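Equipment Planning FAQ

Answers for team leads putting in requests for the next budget round. If your question isn't covered, write to Kusum Bhatt in purchasing.

When are requests due?
The end of October. Anything received later goes into the spring round.

Do we buy hand-held grippers or robot arms first?
Grippers. They cost less, ship sooner and need no power at the bench. Arms are approved once a team has a written task list and a table assigned to it.

What does a hand-held gripper cost us?
Budget $1,403 per unit. That covers the body, the mount and one set of finger pads. Spare pads are $62 a set and should be entered on their own line.

How many spare pads should I plan for?
Two sets per gripper per quarter. Teams working with rough or sharp objects should ask for three.

Are headsets and backpacks included?
No. They are ordered separately through Girish Nautiyal, who keeps the loan list. Check with him before you ask for new ones.

Can I choose my own supplier?
Yes, if the total is under our limit for direct orders. Above that we need two quotes. Ledora and Tyagi are both set up in the system already, so their orders go through faster.

What do people forget to budget for?
Shipping cases, chargers, table clamps and storage. Training time also gets left out. Put down 168 staff hours for a new team's first quarter, including setup.

Who pays for repairs?
The first year is under warranty. After that, repairs come out of the team's own budget. A gripper service is $163 plus return shipping.

Can we share equipment with another team?
Yes. Name both team leads on the form and say which team will hold the units. Huệ Diệp approves shared requests.
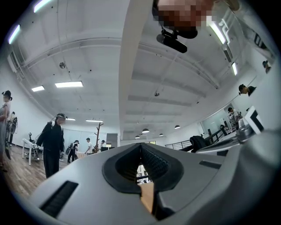
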